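Lomcombe Writers Board > Thrillers and Crime > Work in progress

Thread: Chase chapter, does my courier need a backstory before page 80?

amandio_p
Good evening to all. I am Amândio Prata, I have been reading this board for a long time but this is my first thread. English is my third language, so please be strict with me about the language also, I don't mind.

My novel is called The Kurkik Road. A courier named Mota must carry a ledger from a harbour town to a man in the hills. The ledger is from 1641 and three different groups want it. At the moment the reader learns why Mota agreed to this job only on page 149. My first reader says it is too late and that she stopped caring about him. I wanted the reader to be in the same position as the people who chase him — they also don't know why he does it.

So my question is, must I tell it earlier? The first chase is on page 80 and I could put it just before.

stimirstead_sue
Welcome! I'd say yes, tell us earlier, but not all of it. By page 80 I want to know what he loses if he fails. I can wait for the rest.

Also 149 pages is a long time to be in the dark about your main character. In a thriller that's half the book.

deadletterbox
Disagree with Sue. Plenty of good spy novels never explain the man at all. If the chase is good I'll follow anybody. What loses me is the chapter that stops in the middle so the hero can remember his dead brother on a ferry.

Is there a dead brother?

amandio_p
There is a dead brother. There is also a ferry. I am a little ashamed now.

But thank you both. Let me put a small part of the page 80 chapter, so you can see how it is now:

"Mota left the car behind the sawmill and went down on foot. He had counted two men at the bridge and he did not believe in two. There was always one more, the patient one, who sat with his back to a tree and let the others be seen. He put the ledger under his shirt. It was cold against his stomach and it smelled of other people's cellars."
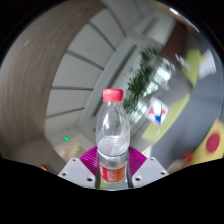
The chapter has one more problem, and it is that Mota spends a whole night in the forest above the river with nothing. No food, no torch, no map. My first reader, who walks a lot in the mountains, says he would be in a bad state by the morning and could not run as he runs in the next scene. I had not thought about it at all. Now I think to give him one object only, a plain plastic bottle with a coral-red screw cap and a red and orange label, and he has to be afraid of these colours, for they can be seen between the trees when the light comes. He would pull off the label and bury it. Maybe this says more about him than the brother does? He is a man who buries a label.

stimirstead_sue
Oh, I like the label. Keep that. It shows he's careful and a bit frightened without you saying either word.

Small language thing: "he did not believe in two" is lovely, please don't let anyone correct it.

harrow_and_pitch
I'm going to be the awkward one. Burying a label is good, but it doesn't answer your question. I still don't know why he took the job. Being careful is a habit and I need a motive as well. Those are separate jobs and one detail won't do both.

And a cap that colour would worry me more than the label. He can't bury the cap if he wants to keep the water.

deadletterbox
He could put mud on it.

harrow_and_pitch
He could put mud on it, yes. Still no motive.

amandio_p
Mud is very good, I will steal it.

Harrow, I understand your point, but I am not sure that I agree. When I meet a person in life I see first how he does things, and the reasons come years later or never. I would like the book to work in this way. But perhaps a reader of thrillers has less patience than a neighbour has.

What do you think of this: on page 80, when he takes off the label, he remembers that the man who hired him paid before he asked for the price. Only that, one sentence. Then the reader knows there was something wrong with the job and that Mota took it anyway.

harrow_and_pitch
That's much better. That I would read on for.

stimirstead_sue
Agree. Move the ferry to 149 and cut it by half.

deadletterbox
Cut it by all of it. The brother can stay dead quietly.

amandio_p
I will try the version of Sue first — the ferry has my favourite paragraph and I am weak. One more question, for the people who know about rivers: can a man cross in July where in winter he could not? I need him on the other side before six in the morning, and I do not want a boat.

deadletterbox
Depends on the river. If it's fed by snow from high up, it can still be running hard in July. If it's rain-fed, it may be down to his knees. Decide which yours is and put one line about it in an early chapter, so it doesn't look like luck.

amandio_p
It is rain, I think. I will make it rain. I will post the new chapter when it is ready.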